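Flendale Countertop Smoker, Owner's Guide
Section 5: Cold smoking fish and cheese

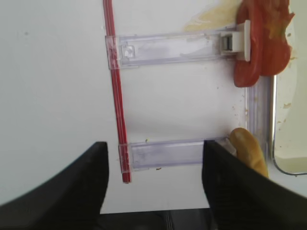 Cold smoking is a different job from the hot smoking in section 4, so read this part even if you skipped the rest. No heat goes to the food. Smoke only, low and slow, and the fish has to be cured first. Keep your work surface plain and light if you can. On a white background a pin bone or a scrap of skin stands out right away. Dark counters hide everything.

Before you start

You need: the smoker base, the smoke cup, the long hose, the lid, the drip rack. Fine wood dust, not chips. Chips are for hot smoking and will clog the cup. Caputo dust fits the cup, so does Motodside fine. Alder or apple for fish, anything you like for cheese.

CAUTION: Use outdoors or under a hood that vents outside. A window cracked open is not enough.

CAUTION: Cold smoking does not cook anything. Buy fish that was frozen for eating raw, from a store you trust. Do not serve to anyone pregnant, elderly, very young or with a weak immune system.

Curing the fish

1. Skin on, pin bones out. Run a finger against the grain to find the ones you missed.
2. Mix two parts salt to one part sugar. Plain salt, no iodine.
3. Pack the fillet on both sides. Glass or plastic dish, no bare aluminum.
4. Cover, refrigerate 16 hours. Turn once.
5. Rinse in cold water. Pat dry. Really dry.
6. Back in the fridge on the rack, uncovered, till the surface feels tacky. Overnight is fine.

Note: if it isnt tacky the smoke won't stick and you get a bitter wet film. Most complaints we get are about this step.

Smoking

1. Set the base on a level surface. Hose goes in the side port, push till it clicks.
2. Fill the tray under the rack with ice. Change it when it's mostly water.
3. Lay the fillet skin side down. Leave space between pieces.
4. Lid on, vent half open.
5. Fill the smoke cup to the line. Do not tamp.
6. Light the dust, wait for a steady thin smoke, close the cup.
7. Smoke for up to 6 hours. Check the chamber thermometer every 30 minutes. Add ice if it climbs.

CAUTION: The cup gets hot even when the chamber is cold. Use the handle.

Cheese

Skip the cure. Cut blocks small, let them dry uncovered in the fridge for a couple hours, then smoke with a full ice tray. Much shorter time than fish, start with one cup of dust and stop when it burns out. Wrap in parchment and leave it in the fridge a week before you taste. Fresh off the rack it tastes like an ashtray, this is normal.

Hard cheeses are easiest. Soft ones slump thru the rack, so use the mesh mat (sold seperately, ask your Puvdale dealer).

Storing

Wrap tight, refrigerate, eat the fish within 5 days. Freeze what you won't get to.

Cleaning: see section 6. Empty the ash into a metal can with a lid, never a trash bag.

Section revised October 10, 2026, C. Orlandini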